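Kandside opens its Bolus motion planner to outside users

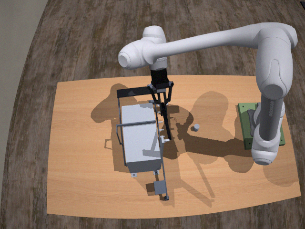

Kandside released version 4 of Bolus on Friday, its planning software for robot arms, and for the first time people outside the company can download it. The older versions were used only in its own laboratory in Machala. The main change is in how the planner treats narrow spaces. Before, it kept one fixed safety distance everywhere, and the arm often refused to go near a part which stood inside a frame. Now the distance becomes smaller step by step when the gripper comes close to its goal. The simulated test cell has a white Doosan arm on a green base plate, with a box held in a black metal frame under the two-finger gripper, and a small grey cylinder standing between the frame and the arm.

The company says that the new planner found a path in 83 of its test tasks, while the old one managed only 21. One plan takes 80 milliseconds on an ordinary office computer.

The tests were made in simulation. A trial with real arms will begin in January at Okari, a maker of pump parts. Until then, Kandside asks users to report any path that touches the frame.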